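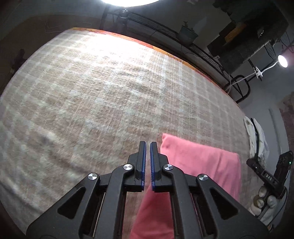

Project report: visit to the Gurnari workshop

Our group is studying how robots learn to handle cloth, and on 15th February we went to an open day at Gurnari. We had written to them in January and were given a slot of 2 hours. There were 10 of us, including students from the year above.

The first part was a talk on the Ludix project. The aim is a robot that can fold washing in an ordinary home. To get training data, people do the job by hand using grippers with the same kind of fingers as the robot, and the recordings are used later. The target is 4,000 recordings. The total on the day we visited was 1,312. 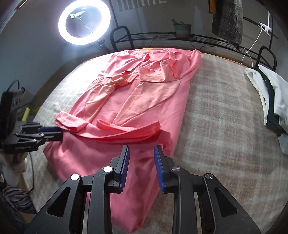
Clothes are a hard subject for this work, as we had read before the visit. A box keeps its shape wherever you pick it up, but a shirt can lie in any number of ways. The demonstration used a bed with a blanket on it, and the pink top is a fair example of the problem, with one sleeve rolled or folded out to the side and the rest in soft wrinkles. The fingers have ridged blue pads on the inside, and we discussed grip in our second section for that reason.

Afterwards we asked about the software, called Kudo, which sorts the recordings. We did not see it running. Our questions about cost were not answered, so that part of the Clarkico worksheet is blank.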